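4.2 What the table holds: serving ware at shared meals in Trorcombe

We had not planned to write about dishes at all. When the second author, Noemi Iwasaki, began visiting households in Trorcombe in June, our questions were about who cooked for whom, how far people walked to eat with a relative, and whether the long midday meal that older residents remember so fondly was still being kept. It was only after the first few weeks of visits, when our notebooks had filled up with remarks about plates, platters and bowls that we had mostly written down to be polite, that we understood how much our hosts were telling us through them. Of the 30 households that agreed to take part, 29 brought up serving ware before we asked a single question about it, and several of them kept us at the cupboard door for the better part of an afternoon (we were very glad to be kept).

Most families sorted their things into what one grandmother called "the stays" and "the goes." The stays are pieces that live in the house and come out for company — a soup tureen, a painted platter, a tray that was a wedding present. The goes are whatever can leave with a guest, full of leftovers, with no expectation that it will come back. We use her two words throughout this section, as they served us better than the terms we had carried over from the earlier study in Celport (Sabbagh and Iwasaki, Section 2). Figure 3 shows a disposable bowl and a decorative tray on one table.
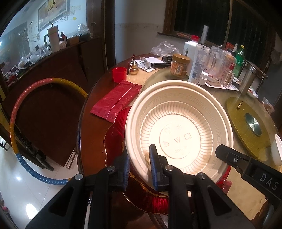 Figure 3. Disposable bowl and decorative tray, round wooden table.

Earlier writing on household hospitality has tended to treat disposable ware as a sign that a custom is wearing thin. Thibodeaux, whose work on church suppers has shaped a good deal of our own thinking, places the paper plate at the end of a long decline in care, and we came to Trorcombe more or less ready to agree. Our hosts did not see it that way. They chose their goes with real attention, and they liked them to have a bit of dress about them, so that a throwaway bowl like the white one in Figure 3, with its Greek-key rim and fluted inner wall, would be thought quite fit to sit over a red tray with a gold edge. Plain foam boxes, on the other hand, were spoken of with some embarrassment, and two hosts told us they would sooner lend out a stay and risk losing it. One man had been waiting on a casserole dish for so long that he now asked after it the way one asks after a cousin.

Cost came up less often than we had expected. The shop on Hullano Street sells its patterned bowls by the sleeve, and families who entertain often will share a sleeve with a neighbor, splitting it on the porch and settling up later in eggs or rides to town. We did not ask for receipts, and we would be wary of reading too much into what people remembered spending. What they remembered very well was who had gone home with what, and it is to those exchanges that we turn in Section 4.3.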